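Notebook, July - Solís, table 9

Morning, before 10. Carried on with the basket and cup. The long list from last time is mostly done; what is left is the table itself, the basket position, and a decision on which cup we keep.

Table first. Wiped it down with the Zollham spray and a dry cloth. The ring near the front edge finally came off on the second pass. The cloth leaves lint if it is new, so use one from the old bag. Checked the wobble again: three turns on the back left foot and it sits flat. It had crept back since June, so I put a dab of thread lock on it this time. If it moves again we swap the foot with one from the spare table.

Basket. We are staying with the black wire mesh one. The Drolletti tray was nicer to look at but it slid every time something touched the rim, and the mesh one stays put better on this top. It goes at the back, in the middle, long side parallel to the back edge, with the tall handle at the rear. I tried it the other way and the handle was between me and everything else, so no.

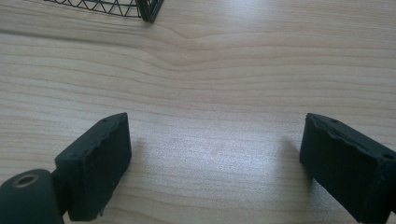 Height of the chair matters more than I had written down before. With the seat all the way up I was reaching down over the rim and catching my sleeve on the handle. Two notches lower was better. Rolled sleeves help too. Shoulders were fine after 200 tries this week, wrists a bit less so, mainly the left.

Cup. Three candidates on the shelf:

Wivus steel, tall. Tips over if you breathe on it. Out.

Plastic one from the kitchen. Light, skids across the top, and somebody wants it back. Out.

Small plain stainless one. Short, straight sides, stands well. Keeping this.

The small one does pick up fingerprints, and under the lights they show. Wiped it between rounds with the same dry cloth. It also rings when it hits the mesh, which is loud if you are on a call next door - worth warning people.

Layout as it stands now, so the afternoon can start the same way:

1. Basket at the back of the table, middle, handle to the rear. Keep it clear of the cable hole.

2. Nothing else on the top. Pens, phone and the notebook go on the side cart.

3. Cup upright in front of the basket, nearer the front edge, on the midline. By eye is good enough. I measured a few and the spread was smaller than the base of the cup. 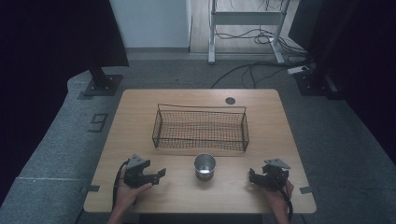
4. After each round, cup goes back to its spot before anything else gets moved. When I left it until later I forgot where it had been.

5. If the front corner tape has lifted, press it down or replace it. The right one was curling this morning.

Results, short version. Cup into basket, upright: no trouble, stopped logging it separately after the first 99. Cup into basket, on its side: rolls to whichever end is lower, which was how I noticed the table foot in the first place. Cup out of basket: slower, some 5 seconds more than going in, nearly all of it spent getting around the handle. One cup on the floor all morning. No dent, carpet took it.

Open points:

The mesh has a bent wire on one short side, small, but it catches the cloth. Pliers are in the second drawer.

Do we want a second cup the same size? I would say yes, one spare at least. Solís budget should cover it. Same shop as before, and ask them for the brushed finish if they have it, fewer fingerprints.

Still no agreement on whether the basket gets emptied by hand or tipped. I have been emptying by hand. Whoever does the afternoon, please write down which one you used - last month's pages don't say and I can't compare them.

Thread lock needs the rest of the day to set. Don't drag the table until tomorrow.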